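The Second Life of the Church Hall Sale

February 2019

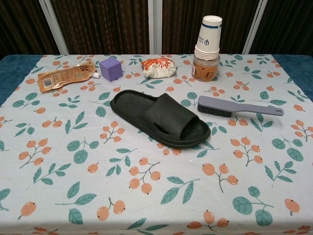 Marlies Oberholzer thinks the trouble starts with the price stickers. Put a number on a thing, she argues, and people stop talking to each other about it. At the swap in Stundeton there are no stickers and no cash box, and she would like to keep it that way.

The swap is held in the old school gym on Rainer Street. It replaced a yearly rummage sale that had been losing money for a long time. The last sale took in $163, less than the cost of heating the building for the weekend. Oberholzer had run it for most of a decade and was ready to quit. Her daughter suggested giving everything away instead.

The rules fit on one sheet of paper. Bring what you like, as long as it is clean and can be carried by one person. Take what you will use. Mattresses, car seats and anything with a gas tank are turned away at the door. Whatever is left at closing goes home with whoever brought it, or into a van bound for the Justeo sorting center two towns over.

That last rule caused the most arguments. In the first year there wasn't one, and the gym was left with a pile of encyclopedias, curtain rods and bread machines that took 2 weeks to clear. "I had bread machines in my garage until summer," Oberholzer said. Now people sign a card when they come in, and most of them do come back for their boxes.

Attendance has grown without any advertising beyond a notice at the library. Last June nearly 900 people came through, in a town where the high school graduates classes of forty. Some drive in from the farms north of the river. A few are dealers, easy to spot because they go straight to the tools and glassware and carry their own newspaper for wrapping.

Whether dealers should be allowed at all is still open. Roswitha Danzer wants them kept out for the first hour. Ingeborg Berchtold doesn't see the point. A dealer who takes a box of old door hinges, she says, is one more person taking a box of old door hinges, and somebody will end up with a door that closes.

Children's clothing moves fastest, and winter coats are gone within minutes. Canning jars do well in any season. Books are slow, except cookbooks and westerns. Picture frames go if they have glass in them. Large furniture isn't allowed, but people tape up cards describing what they have at home, and the bulletin board by the locker rooms has become its own small market. Afiq Rondonuwu found a kitchen table that way and gave up a piano.

The piano took four people and a borrowed trailer to move. It now stands in the back room of Dondska, the bakery on the square, where it is badly out of tune and gets played anyway.

Running the swap isn't free. Insurance and the gym rental come to $1000 a year, and a coffee jar near the exit covers part of it. The town pays the rest, though the council has asked for a report on how much trash the event keeps out of the landfill. Mirjam Plattner has been weighing boxes on a feed scale to get an answer. She expects to have figures by fall — if the scale holds up.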